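Clemeldale Stitch Words

A word list with plain-English meanings for terms used in wound closure and stitching. It was put together for people who write patient leaflets and need the same word to mean the same thing each time.

Version 2, last updated 15/02/2023.
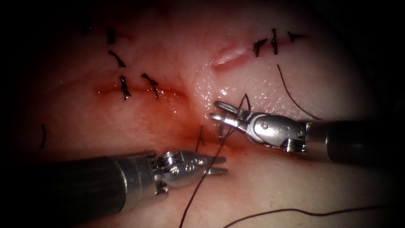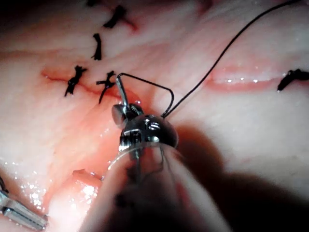
Suture thread on a pale, glossy tissue surface.

What is in the list

One text file, one term per line. Each line has the term, a short meaning, any other spellings, and a note on whether the word is fit for a leaflet or only for staff. There are around 100 terms. Of these, 16 are marked "staff only" and 26 have more than one accepted spelling.

Where the terms came from

The first half was taken from old leaflets held at Clemeldale. The rest came from the Galora glossary, which was merged in December. Where the two gave different meanings, the Clemeldale one was kept and the Galora one moved to the notes column.

File layout

Columns are split by tabs – do not open the file in a spreadsheet and save it again, as this changes the quote marks. Text is UTF-8. Empty notes are left blank.

Known problems

"Stitch" and "suture" are listed apart but point to each other.
Plurals are missing for most Latin terms.
A few meanings from the Pruterness leaflets are too long and need cutting down.

Use

Free to copy and change for leaflets and teaching. The meanings are for writers and are not medical advice. Please keep the Sarkar word list credit in the header line.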